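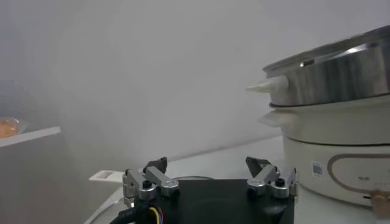
Household manipulation — the branch of robotics dealing with chores such as cooking, laundry and tidying. Still mostly a lab subject. Two-fingered grippers are common, cheap to mend, poor with lids.

Kitchen tasks
Stacked cookers are a usual test: lift the top pot by its handle, set it down, put it back. Shiny steel confuses depth sensing, and short handles leave little to hold. In the Rusmont trials the Tuda arm managed 84 out of 158 lifts, with a limit of 30 seconds each. Begoñe Iglesias, who ran them, put most failures down to slipping grip.

Shop floor
Further along. Sorting and packing work well where parts dont vary. Mixed bins less so — see Flunitz method.

See also
Krawczyk scale
Domestic robot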